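Tania Mondal spent her first two years in uniform counting cans. She is now the supply officer at Weerakoon, a shore station that feeds and stocks the patrol boats working out of Hillia harbor, and she still does some of the counting herself.

"People hear supply and they think of fuel and spare parts," Mondal said. "Most of my mail is about food."

The station serves 15 boats. Each one draws its stores before a patrol, and the list has to be signed by the boat's cook and by Mondal's office before anything goes down the pier. On a normal morning the first hand truck leaves the warehouse at 5:30.

Until last June the lists were done on paper. The station then moved to an ordering program called Sarnex, which the larger base across the bay had already been using. Mondal was put in charge of the change, and she said the first month was slow.

"We had 1703 line items in the old ledger, and a lot of them were the same thing under different names," she said. "Rice was in there four ways. You can't load that into a new system and expect it to sort itself out."

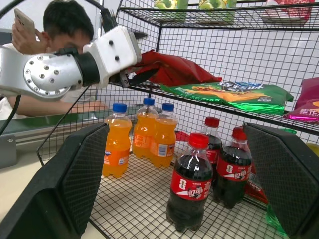

She and two petty officers went through the ledger shelf by shelf, mostly in the evenings after the boats had been loaded. They ended up with roughly 700 items. The rest were duplicates, or goods the station had stopped carrying years ago.

The cooks were the hardest group to bring over. Several had kept their own notebooks for years and trusted them more than a screen. Mondal let them keep the notebooks for the first six weeks and compared the two records every Saturday.

"Sometimes the notebook was right," she said. "One boat was being charged for flour it never got. I would not have found that without the cook's handwriting."

A boat on patrol has little room for extra stores. The dry locker on the older class is narrow, and anything in a box has to be taken out of the box first. Mondal said new sailors are usually surprised by how much time goes into repacking.

Snacks are a separate matter. They come out of a crew fund, not the ration account, and each boat elects someone to do the buying. Mondal's office only orders and delivers.

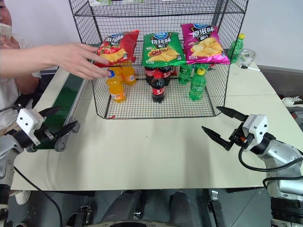
Mondal has a limit of 50 pounds per boat for crew fund goods, set by her predecessor, and she has kept it. Weight is seldom the problem, she said, and space nearly always is. Chips are mostly air, so a few bags like the red tomato and green barbecue ones hanging on the rack take up the room of a case of canned fruit. Bottled soda packs better but it is heavy, and the buyers have to choose.

"They argue about it more than they argue about leave," she said.

The next job is the cold store. The compressor at Weerakoon is older than most of the sailors who work beside it, and a contractor, Clukano, is due to replace it before the fall patrols begin. While the work is going on, frozen goods will be held across the bay and brought over by launch — one trip before breakfast and one in the afternoon.

Mondal expects to be on the pier for most of those trips. She has asked for one more petty officer to help with the transfers and has not heard back yet.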